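# A morning at the Urnach weaving mill open day

Thu 24 October

The leaflet promised "a living mill," and I've been to enough of these to know what that can mean. Two looms behind a rope, a film in a dark room, and then forty minutes of shop. Urnach is 47 miles from my front door, the last 14 of them on a road that seems to be used mostly by trucks, so I set off hoping to be wrong and expecting to be home for lunch.

I was partly wrong. Let me start with the parking, though, as anyone thinking of going will want to know. The signs send you to a field behind the old dye house. The field was mud. There is a perfectly good paved lot on the street side, half empty all morning, with a cone in front of it. I asked why and was told it was for coaches. I saw no coaches.

Entry is free, but the tour has a charge, and the tour is the only way into the weaving shed. You get a paper wristband and a start time. Mine was 10:30 and we went in at ten to eleven, in a group that was too big for the guide's voice. If you go, stand at the front. Once the looms are running you will hear nothing from the back, and the earplugs they hand out make sure of it.

The shed is the real thing, I'll give them that. It's long, bright and very loud, and people were working in it, which put it ahead of most places I've visited. The company, Flustik, makes kitchen linens there: dish towels, hand towels, a few tablecloths for restaurants. According to the guide there were 224 looms in the building at its height. Most of the floor is now shelving and cardboard boxes. He called this "the modern layout."

What I wanted to know was how much of what Flustik sells is woven in that room. I asked twice. The first answer was about the history of the company. The second was that "all of our heritage range" is made on site, which left me wondering about the rest of the catalog. The labels in the shop say "designed in Urnach" on some items and "woven in Urnach" on others. Read them before you buy, as the price doesn't seem to follow the wording.

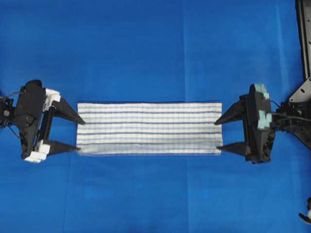
*White with dark stripes, the classic kitchen towel.*

The stripe has its own story, of course. We were told that the stripes once showed which towel was for glass and which was for hands, and that each big hotel had its own pattern. That may be so. I've heard a version of the same tale at a pottery and at a broom maker's, with different objects in it, and I would have liked to see an old order book or anything else on paper. The display case had a price list and a photograph of a picnic.

Better was the part on finishing, where a woman at a hemming machine stopped and explained things without any script at all. She told us why cheap towels go crooked in the wash (the cloth is cut off the straight, so it twists back), and how to check before buying: fold the towel in half lengthwise and see if the corners meet. I tried it later on several in the shop. Most passed. A couple from the bargain bin didn't, and I put them back.

She also said that a new towel won't dry anything well until it has been through the wash a few times, and that fabric softener ruins it.
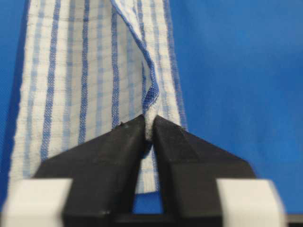
I learned more in those five minutes than in the whole of the film, which came next. The film is called "Threads of Time" and was made in 2000, going by the end credits. It has a great deal of river in it. The chairs are hard.

The café is run by an outside firm, Plenosari, and was charging city prices for a cheese roll. The soup was fine. There was one person on the till and a line out to the coat hooks, and several people from my group gave up and went to the bakery across the road. I would do that next time.

Then the shop. The discount on the posters is "up to" half off, and the half-off goods were oven gloves. Plain towels were a little cheaper than in a department store, and seconds were cheaper again, with flaws I could mostly not find. I bought four seconds and a tablecloth I may regret.

Is it worth the drive? If you sew or weave, yes, for the shed and the hemming room. With small children I'd think hard about it, given the noise and the stairs. The mill at Lundgren is smaller and has fewer working machines, but they let you stand at a loom and ask questions for as long as you like, and the parking is on gravel.

Urnach opens to visitors again in February. The leaflet says there will be a new film.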